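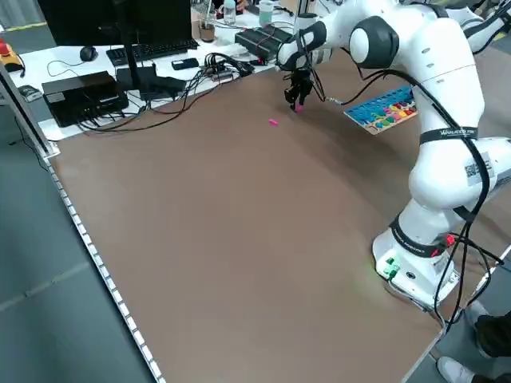
I work at Velby in the returns building in Okwood, where wooden toys come back from nursery schools and we check, sort and complete them again. Since July we have arms doing a part of the sorting. People ask me how it is, so I write it here in several posts.

First the numbers, because everybody wants them. One person on my old table did 113 sets in a good shift. A set means every peg and shape goes back on its board, and the missing ones are written on a slip.

The arm is slower than me. I was a little proud of this in the first week, I admit. But it continues during lunch, and at the end of the day it has made more than I made.

My job title is now "cell operator". Before it was "sorter". The pay went up by one step. I asked for this in writing before I signed the training paper and I advise you to do the same.

What I do now: I load the pieces, I look at the screen, I answer when the arm stops and asks. In my first month it stopped 36 times in one shift, my worst. Small flat pieces are the difficult ones. The fingers come down beside the piece and close on nothing.

When it stops, you must wait for the light, then press, then reach in. Everybody wants to reach in first. Your hands have ten years of habit and they go before your head.

A thing I miss is the talking. At the old long table we were six, face to face, and we talked the whole shift. Now each of us stands at a separate cell and we are too far for normal voices. We asked for the cells to be turned so that we see each other. Two of them were turned. Mine is still waiting.

A thing I do not miss is my wrist. I had a brace for two winters. Now I wear it only for the garden.

Somebody asked if people lost their work. In our building, no person was sent away. But two colleagues retired and their places were not filled, and the temporary workers from Winport did not come this autumn. I think it is correct to count them also.

The training was 30 hours, on paid time. Good teacher, but all the slides were in difficult English. I made a word list for the Vietnamese speakers on my shift, Văn edition we call it, after the small dictionary brand we all had in school. Now the company prints it. I asked to have my name on it and they agreed.

Next month they want 700 sets per week from each cell. I will write again when I know if this is possible with the pink pieces. The pink pieces are my enemy.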